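3 min read
14 shares · 6 comments

CUP SORTERS WANTED, paid, September start

Quintana is looking for people to wash, check and sort clear plastic cups for reuse. Days and evenings. No experience needed, training is paid.
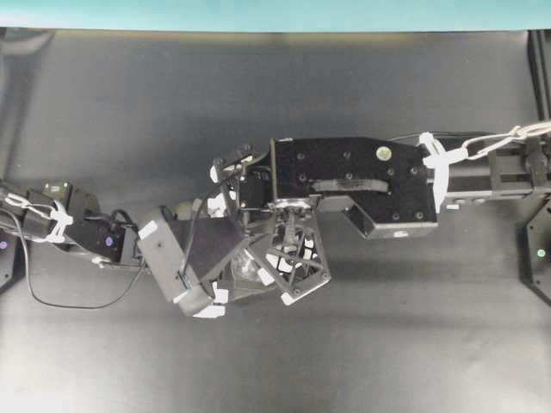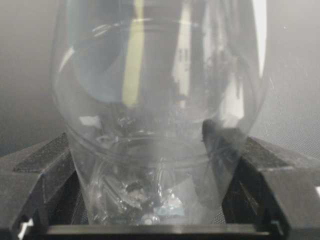
ETBRIDGE, 30 August 2019

OK so quick version. We collect used plastic drinkware after concerts, street fairs, weddings, college things. It comes back to us in crates and it comes back messy. People stuff their trash in the cups. Crinkled plastic, wrappers, lids, straws, gum. All of it has to come out before washing and that is most of the job, at least for the first hour of a shift.

After the wash you check each cup under the bench light. Cracks, cloudy patches, chewed rims. Good ones get stacked by shape, bad ones go in the Brekex bin (gray lid, you'll get shown). Thin clear plastic shows everything and it also dents if you squeeze, so light hands please. Round-bowl cups are the worst for this. Stuff gets stuck down at the narrow end and you can't just knock it out on the table. We have tongs and bottle brushes, use them.

What we need

- 80 shifts to fill in September, days and evenings
- Standing work, most of the shift
- OK with smells. Old beer mostly, some soda
- Decent eyesight, glasses fine
- Able to lift a full crate with one other person
- Turn up on time, the wash line can't start with out you

Nice to have: any kitchen, bar, catering or laundry work. Spanish is useful on the evening crew but not required. Forklift ticket, tell us, we might have something else for you.

What you get

Paid by the shift, paid weekly. Paid training shift, same rate as the rest. Gloves and aprons supplied, bring your own closed shoes (no sandals, we will send you home). Meal on evening shifts. Free parking behind the building, enter from the Namer Street side because the front gate is locked after five.

Breaks are two short and one long. There's a fridge and a microwave. Please label your food.

About the numbers, since people keep asking. Last street fair we got 1715 cups back and 1244 were good enough to go out again. We want that higher. A lot of the ones we lost were cracked in the stacking, so if you are patient and a little fussy we really want to hear from you.

How to apply

Send your name, phone, the days you can do and the days you definately can't. A few lines on past work is plenty, no resume needed. Email jobs at the Quintana address or come by the side door any weekday morning and ask for Leanne Sowerby. Bring photo ID. If you worked for us last season you don't need to apply again, just text Nerea Villalobos with your days and your old badge number.

Must be 18 or over for evenings. 16 and 17 OK for day shifts with a signed form from a parent, we have blank ones at the desk.

We fill shifts as people come in so sooner is better. You'll get a text either way. Training is in small groups, first one goes as soon as we have enough names.

Lockers are Unit 628, upstairs. Padlock not included.

6 comments · 14 shares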